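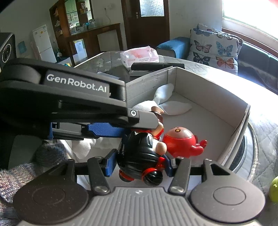 A reader of the last issue wrote to ask whether the sorting crew at Netwood is teaching the machines to do its own job, and whether anyone had asked the crew first.

The short answer to the first part is yes, for some of the job. The answer to the second is that people were asked, but late. The recording shifts were announced in the same week they began, and the sign-up sheet went up before the meeting did.

Netwood takes in toys from its rental customers, checks them, and packs them to go out again. Most of the checking and packing is still done by hand at long tables. Under the project called Rendumus, some of the crew now spend part of the shift on recording. They work in a furnished room with a bed and a sofa, and they move toys with hand-held grippers in place of their fingers. The gripper records how the toy was approached, closed on and let go. The recordings go to Jidia, the contractor that will train the arms planned for the packing tables.

So far the crew has turned in 1759 recordings. Of those, 1282 were accepted and the rest were sent back, mostly for moving too fast or for dropping the toy outside the marked start and stop. 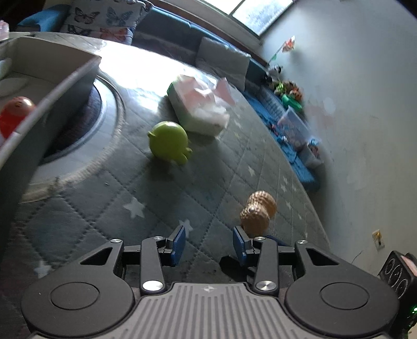 Pay was the first thing people raised. Packers had been on a piece rate, and a recording takes longer than packing the same toy. For the first two weeks, anyone who signed up earned less than they would have at the tables. That has been fixed. Recording time is now paid at the hourly rate, including recordings that get sent back, and the difference for the first two weeks was added to the August pay.

The second thing was wrists. Packing uses the whole arm, with a lot of reaching. Recording keeps the hand closed around a grip and the elbow held up. Several people said their forearms were sore by the end of a session. The limit is now 91 minutes at a stretch, an odd number that comes from how the shift is divided, and after that you go back to the tables or take your break.

Soft toys are slow. They fold or roll when the fingers close, and it takes practice to pick one up without pushing it away first. Crew members with long experience at the tables were no faster than new people at the start, and a few of them found that hard. Some have asked to stay on packing full time. They can, and it will not count against them when hours are assigned.
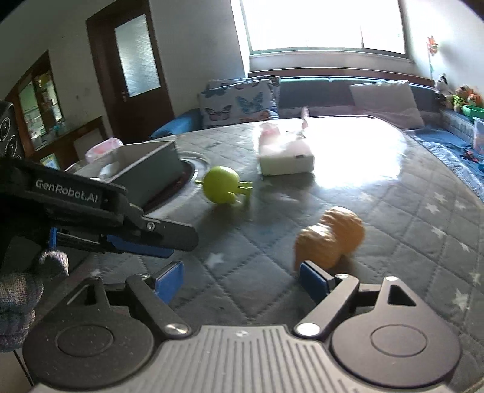
## What happens to the packing jobs

Management has said that no one will be let go when the first arms are installed. It has not said what happens when people leave and their places come open. We asked for that in writing and will print the reply when we have it.

The plan as we understand it is for the arms to take single toys from bin to box. Checking for loose parts, cleaning, repairs and mixed sets would stay with the crew. Repair training is open to anyone with a year on the floor, and the site at Rattanakul has agreed to take people for the hands-on part.

## Signing up or dropping out

Recording is voluntary. To come off the list, tell your shift lead before the next schedule is posted. Gloves are allowed while recording. Please bring sore wrists or hands to the first aid desk the same day so that it gets written down.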